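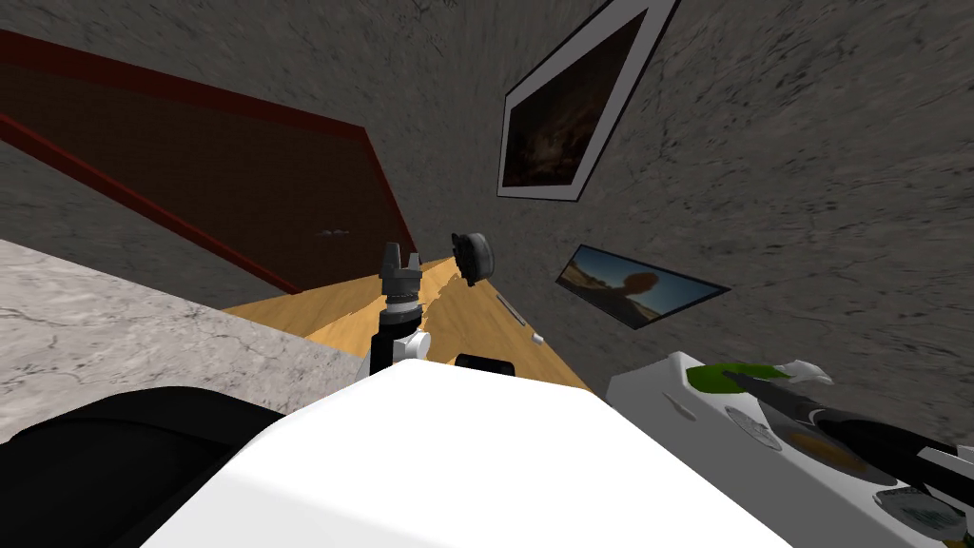 I've now eaten at Sison, the little noodle place in Tultdale, on 2 evenings, and I'd happily go back for a third (and probably a fourth!). It took over the old Pritik bakery back in April, and I still miss those rye rolls, but the broth has gone a long way toward cheering me up. They seem fond of gray plaster walls and a red door frame around here, a look I like more each time, and it suits a slow supper.

Get the beef noodles, which come in a bowl big enough to share, with plenty of scallion and a soft egg on top. The dumplings were a touch doughy for me, though my table finished every last one.

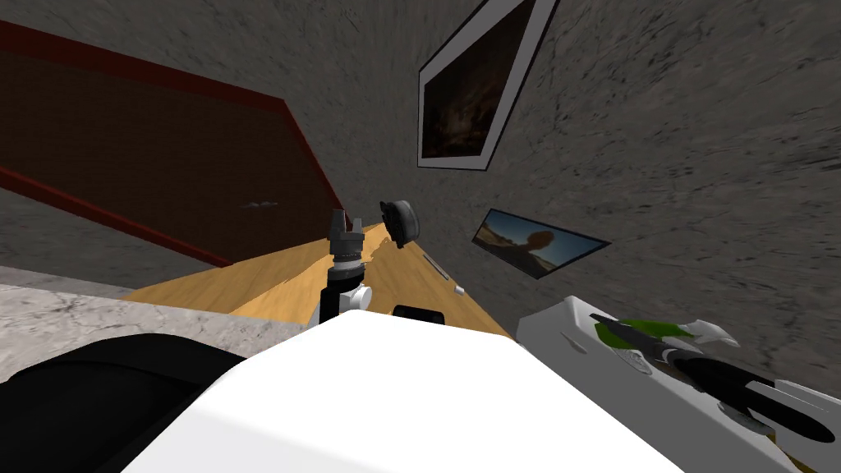
Dessert is a black sesame pudding, cool and not too sweet, and I'd order it again tomorrow. Parking is tight after six, so try the lot behind Gorkar and walk over.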